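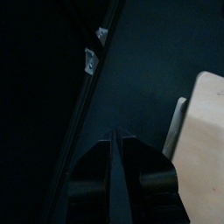
How do you hold a slotted rail against a flat panel without drilling the panel itself?

Small metal angle brackets along the edge of the rail, one bolt in each, nipped up by hand first and tightened only once the whole length is sitting straight.

Rails and brackets, back workshop

Quick page, sorry, will tidy it up when there's time. Started on the back room at Trasto in November and a few people have asked what went where and what it's made of, so here are the notes with it. Black rail, dark panels, navy blue for the big flat areas. Everything else is whatever we had in the shed.

Black rail, grey brackets
Small silver-grey brackets on the black rail. They do come in black. Akash Dubey wanted black, I wanted to be able to find them at 7 in the evening with one light on. Grey won.

The colour
Navy next to the near black. Looked like a mistake on the sample card, looks right at full size. Dust shows on both, wipe with a damp microfibre and leave it alone. Do not use the orange spray, it leaves a bloom and you will be there all arvo buffing it off.

Rail lengths
Ordered in 2000 mm lengths and cut down here. Drop saw with the fine blade, slow feed, tape round the cut so the black finish doesn't chip. File the end, then file the inside of the slot as well or the nuts wont slide. Ljubica Kneževič did most of the cutting and her ends are neater than the factory ones.

Height
Top of the bench sits at 835 mm. Bit lower than the old one. Boris Kelmendi is tall and has complained, everyone else is happy, so it's staying. There's adjustment in the feet if he really wants to argue about it.

Fixings
Box of 96 from Karagiannis, nuts and bolts bagged together, washers seperate. Check the washers are in there before you leave the counter. We drove back once already.
Hex key, not the ball end one. Ball end rounds them out when you lean on it. Ask me how I know.

Squaring up
Measure both diagonals, nudge, measure again. Took longer than all the cutting. If the rail is running off, loosen every bracket along it, tap it over with the rubber mallet and go back from one end to the other. Doing them one by one in a random order just moves the problem along.

Panels
Peel the film only after the rail is on. Hashini peeled one early and it picked up a scratch on the way through the door. It's gone at the bottom behind the bin where it can think about what it's done. Leave a whisker of gap at the edge too, the afternoon sun gets in there and things move.

Cost
Came in at roughly $240 for rail and brackets, panels were left over from the Mindstead job so no charge on those. Paint not included, Ronaldo Barredo had a tin.

Still to do
End caps for the cut rails. Cable clips. Second shelf on the window side, once we agree on how deep. Somewhere for the clamps that isn't the floor. Label the offcuts before they turn into a pile nobody will own up to.

If you're copying any of this, buy more brackets than the drawing says and measure your doorway before you order long lengths. Ours went in through the window.

More to come when the caps arrive.

Recent galleries
Old bench, last look before the tip
Jimance drawer runners, fitted and refitted
Front counter repaint
Shed clear-out, part two
Trasto sign, first coat
Offcuts free to a good home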